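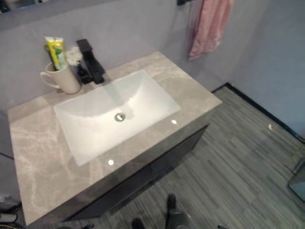 Jumham is a set of written records of bathroom vanities and what people keep on them. Each record covers one vanity: the counter, the basin, the faucet, and every loose item standing on or beside them at the time of the visit. Surface finish gets its own field, as it affects both cleaning and how easily small items are spotted. A glossy slab of pale gray stone with white marble veining, for instance, is entered as stone / veined / gloss, and the white undermount basin set into it is entered separately as ceramic-or-similar unless the material has been confirmed. A mug holding a toothpaste tube is one container with contents, and the mug keeps its own type (mug) with the role field set to holder.

Contents

The current release has 1,815 item entries from 50 homes. Of these entries, 1,335 have a completed role field. The rest were recorded under the older Onov sheet, which had no such field, and have been left blank. Please do not fill them by guessing from the item type.

Files

vanities.csv – one row per vanity
items.csv – one row per item, linked by vanity_id
roles.txt – allowed values for the role field
changes.txt – edits since the first release

All files are UTF-8, comma separated, with a header row. Empty means not recorded. A dash means recorded as absent.

Fields in vanities.csv

vanity_id: four characters, no meaning attached
counter_material: stone, wood, tile, solid surface, other, unknown
counter_finish: gloss, satin, matte, unknown
basin_mount: undermount, drop-in, vessel, integrated, wall
basin_shape: rectangular, oval, round, other
faucet_finish: chrome, black, brass, white, other
drain_finish: same values as faucet_finish

Faucet and drain finish were a single field until Alper Yazıcı split them. Black faucets over chrome drains are common enough that the combined value was wrong in a good share of rows.

Fields in items.csv

item_id, vanity_id: keys
type: what the object was made as
role: what it is used for on this counter
inside: item_id of the container, if any
side: left, right, behind, or front of the basin, judged by a person standing at the sink

Recording rules

Record items before anything is moved. If an item is mostly hidden inside a container and cannot be identified, enter it as unknown and fill in the inside field. Do not lift it out to check. Brand names are not recorded. Package color is optional and goes in the notes column, main color first.

A tube standing in a cup or mug is upright. Do not note which end is up; the Lacson homes have this in the notes and it was never used.

Known problems

Finish is unreliable for counters recorded in the evening. Overhead lights reflect on satin stone as well as gloss, and 4 homes were revisited in daylight for this reason. Side is missing for double basins.

Contact and credits

Field sheets by Lilibeth Lagman and Mark Anthony Macapagal. Cleaning and keys by Jaanus Kivi. Corrections go to Mylene Bañez with the vanity_id in the subject line.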